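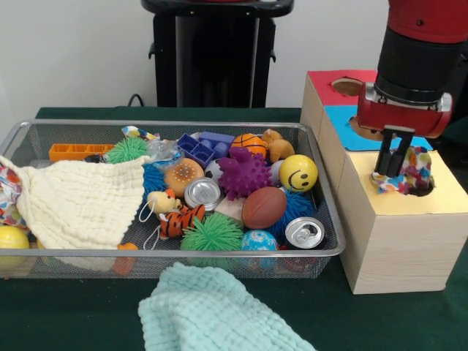 Setting Up a Posting Box With Mixed Soft Toys

Last updated: Aug 14, 2013

This page covers preparing a stepped wooden posting box for use with balls, cloths and other soft items in place of the shapes supplied with it. It assumes a box with round openings at more than one level. Boxes with only square or triangular openings can be used for cloths but are poor for balls.

1. Placing the box and tray

Put the box on a flat table with the lowest step toward the user. Set the tray beside it, close enough that an item can be carried across without leaning. For a right-handed user the box normally goes on the right. Leave a hand's width between them so the rim of the tray does not catch on trailing cloth.

A wire-mesh tray with a rolled rim works well. Dust falls through the mesh, and the rim stops balls from rolling out. A tray 300 mm deep from front to back holds a working set. Check the mesh for cut wire ends before the first use and file down any you can feel.

2. Choosing items

Use a mixture of textures and stiffness. A usable set includes:

Thin patterned cloths
A waffle washcloth
Small sports balls (soccer, basketball)
Spiky rubber balls and a soft puffer ball
Interlocking blocks, left joined in a cluster
A squeeze toy, such as a hamburger
One small plush animal

Some items should be too large for the openings. Deciding that a thing will not go in is part of the task. Keep every item under 200 g. Heavier items dent the floor of the box over time, particularly on the Pariletti and Besson models, which have a thin base.

Items small enough to be swallowed are not suitable for children under three. The same applies to plastic bags, which should be used with older users only and under supervision.

3. Checking the fit

Try each item in each opening before the set goes into use. Sort the results as follows.

Drops: passes through under its own weight.
Presses: passes through with light pressure.
Stops: does not pass.

Spiky balls often change group after a few months as the rubber softens, so repeat the check every January. An item that goes in only with force should be treated as a stop. It will be difficult to get out again.

4. Posting a cloth

Cloths are the hardest items in the set. A flat cloth laid over the opening bridges it and stays there.

a. Pick up the cloth near its center and let the corners hang.
b. Bring the pinched part over the middle of the opening.
c. Press straight down until the fingertips are level with the panel.
d. Release, then tuck in any remaining edge with one finger.

Start with the opening nearest the user. The rear openings need a longer reach. A small cloth is easier than a washcloth, whose thickness fills the opening before the corners are through.

5. Clearing and storage

Empty the box after each session. A cloth left inside will block the balls posted after it. If a cloth jams, pull it back from the top by one corner; do not push a second item in behind it.

Wash cloths and wipe rubber items weekly. Wipe the wooden panels with a damp cloth only. Soaking raises the grain and can lift the paint.

Corrections to Kamol Khunthong, Visomia Play Library.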